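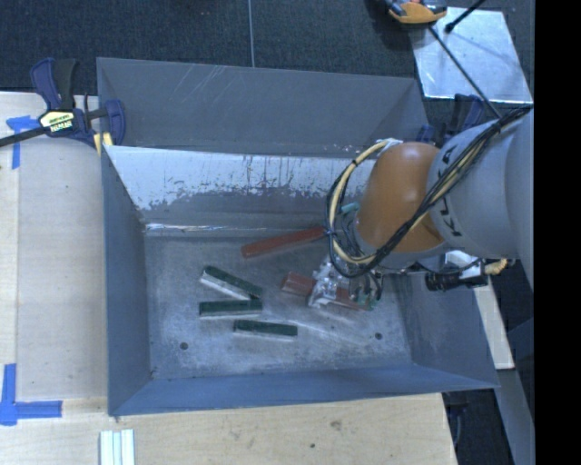
To: Famcombe teaching-by-hand list
Date: Mar 18, 2022
Subject: Re: leading the arm by hand or driving it from the desk?

Hello all,

Sorry for the slow answer, I have been meaning to sit down with this one since it came in and the week kept getting away from me.

> We are setting up bin picking on a KUKA arm and plan to
> collect 300 demonstrations before we train anything. Half
> the group wants to lead the arm by hand, the other half
> wants to drive it with a controller from a desk. Does it
> matter which? And does anyone have advice on how to lay
> out the parts? Ours are long bars, a bit of a pain.

It does matter, at least it did for us, and I am glad you asked before you started. When we began the Nelomura work in January we were all for leading by hand. It feels wonderful the first time — you take hold of the wrist, bring it down to the bar, and the arm comes along with you like a patient dance partner. New people pick it up in minutes. The trouble came when we went through the recordings. We had our own arms and shoulders in nearly every camera view, and of course they wouldn't be there when the robot ran alone. We also leaned on the wrist without noticing, so plenty of the approaches had a little sideways drift near the bottom that none of us meant to teach.

So we moved to the desk. It was slower, and I won't pretend everyone enjoyed it. Depth is hard to judge on a screen, and a gripper going down into a metal bin hides the very thing you are trying to pick up. A second view from the side helped a great deal. So did turning the speed down for the last part of the descent and letting people take as long as they liked over it. We ended with 57 demonstrations by hand and the rest by remote, and we only kept 9 of the hand ones for training. I still use hand leading to show a newcomer what a good approach feels like, and then I send them to the desk.

On laying out the parts: please don't be too tidy! Our first batch had every bar lying nicely apart, and the arm learned tidy bins and very little else. Let them lie at angles, let one end sit close to its neighbor, put some up near the wall where the gripper has to come in carefully. If you have more than one color, mix up which goes where, or you may find it has learned a color when you wanted a shape. Clamp the bin down and tape its position on the table too. We skipped the tape for a while and lost a whole afternoon's recordings to a bin that had crept over a little.

One more thing, about bars in particular. Decide early where along the length you want people to grab, and write it down. Two of us were going for the middle and one was going for whichever end was handy, and the trained arm split the difference in a way that pleased no one. Also check your cables at full reach into the corners before you record anything, with the arm turned both ways.

The group at Thepsuriya uses the Fanow pendant for their remote work and seems happy with it, so it may be worth writing to them. I can send our one-page sheet for operators to anybody who wants it, coffee stain and all. Which way is your camera going to be mounted, by the way?

Warm wishes from the Nelomura bench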